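**Serneo shares first results from Gerari, a gentler way to teach robots about soft and awkward things**

Serneo is very pleased to share the first results from Gerari, a training method we have been working on with our friends at Griten for rather longer than either of us planned. Gerari helps a robot arm decide how to take hold of things that don't keep their shape: cloth, tissue, knitting, rope, a bunch of keys that lands differently every time it is put down.

Most grasping methods learn a shape first and a grip second. Gerari learns the two together, from short recordings made by one camera that stays put and another that travels with the gripper, and it's allowed to change its mind on the way down. The work is done at a counter beside a sink, with everyday bits and pieces laid out in a plastic tray (a homely arrangement, and one we have grown very fond of!). 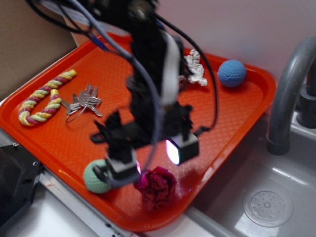 *The arm over the tray, with a rope toy, keys and knitted balls among the objects.*

The team collected 1688 attempts for this first study and kept 1476 of them for training, leaving the others for testing. Compared with our earlier method, Gerari dropped 36 per cent fewer objects in the test set, and it needed 30 fewer minutes of fresh practice when a new object was added. Crumpled fabric gained the most, to our delight, as it had been giving us trouble from the very start. Keys are still hard, and we'd like to be open about that: the thin rings catch the light and the method sometimes reaches for a gap.

The view from the gripper matters a great deal in all this, and much of the improvement came from giving it more say in the last few centimetres.

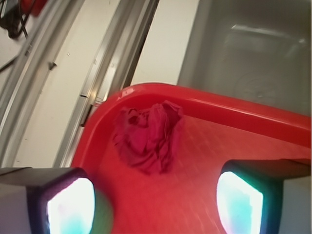 **AWAN, November** – Serneo will release the Gerari training recordings and a plain written guide to the method later this winter, free of charge to schools, universities and small workshops. Griten is preparing a second study using the same tray and a wider range of fabrics, and we look forward to sharing that too once the testing is finished.

Newsrooms and research groups who would like an early copy of the guide, or a visit to see the arm at work, are warmly invited to write to the Serneo press desk in Awan. We answer every letter, though it can take us a day or two.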